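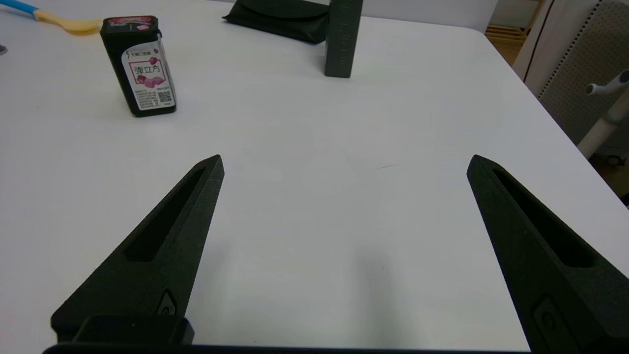 Why does bread go stale faster in the refrigerator than on the counter?
Starch in the crumb firms up again after baking, and it firms up fastest at temperatures just above freezing.

Bread Storage Report
Guilan Jiang, February

I baked 2 loaves from the same dough, using 600 grams of flour in all. One went into the refrigerator and the other stayed in a kitchen cabinet at 69 degrees F. Both were in closed plastic bags. Each morning I cut a slice from each loaf and pressed it with a small weight, then measured how far it sank.

The refrigerated slices were firmer from the second morning on. The cabinet loaf stayed softer but had a spot of mold near the end, so I stopped there. In all I tested 13 slices, because one refrigerated slice tore and I left it out. My kitchen scale only reads whole grams, and the end slices had more crust than the others.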